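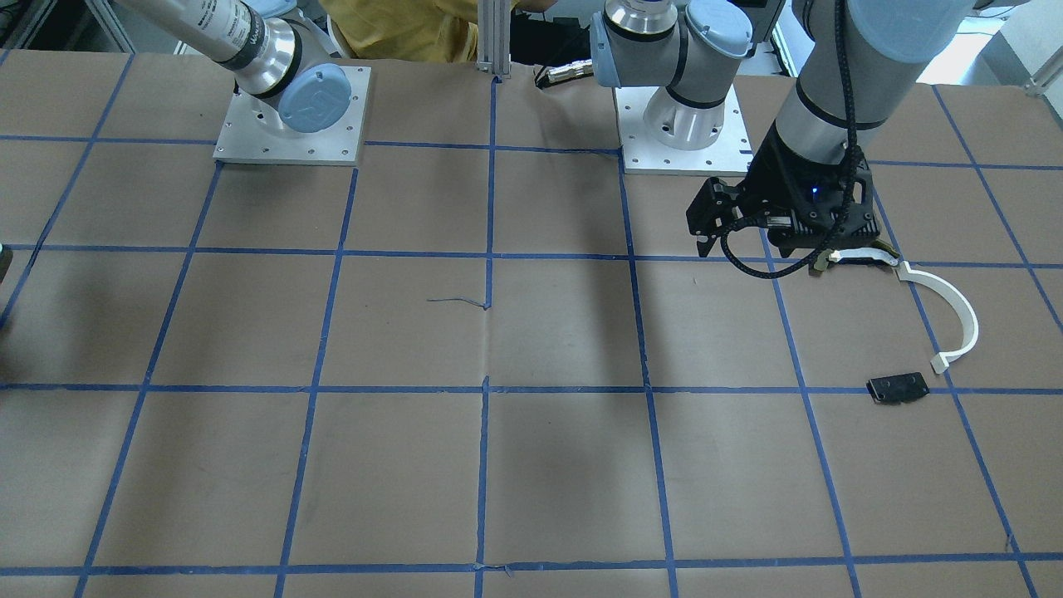 Stadthorpe, February 2, 2022

Okay, so I've had the Brulley two-finger gripper on my bench since September, and I finally feel ready to grumble about it properly! Setup took me 55 minutes, most of it spent on the cable, which wants to loop down in front of the fingers no matter how I tie it (Joni Rautiainen swears by 6 velcro straps. I ran out at three).

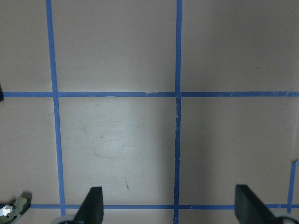
Fingertips are where I've changed my mind the most. I wanted something chunky, but the flat dark paddles are lovely for sliding up to thin parts, and they open nice and wide. Small gears are still a pain, and I blame my own aim for half of that. 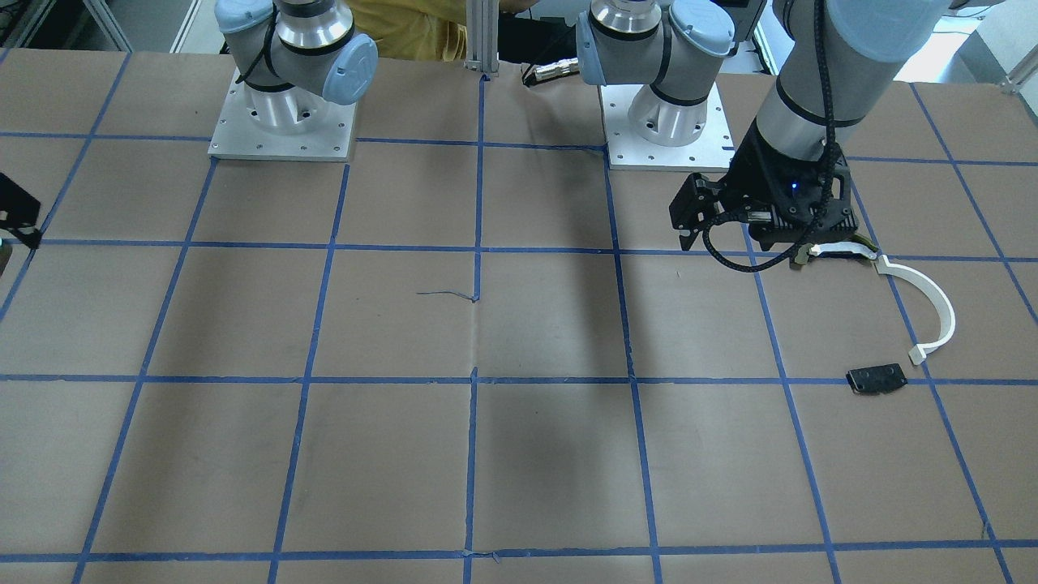
White curved part at the left arm's gripper, small black part on the tape line.

Curved pieces are the test I care about, and you really have to think about where you grab them. I like going in near the end, while Joni goes for the middle and we argue. The Tidau controller is fine, if a bit slow to wake up.

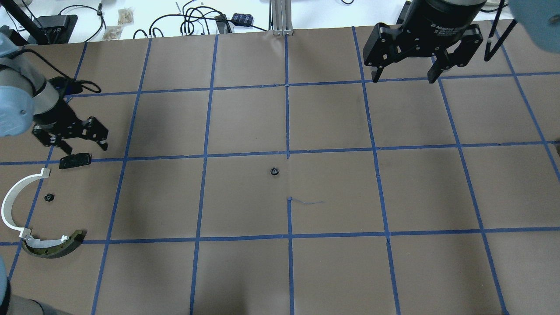
The 2F Adaptive Gripper, fingers open, with gears and curved parts on the grid.

Would I buy the Brulley again? Yep, with a shorter cable please!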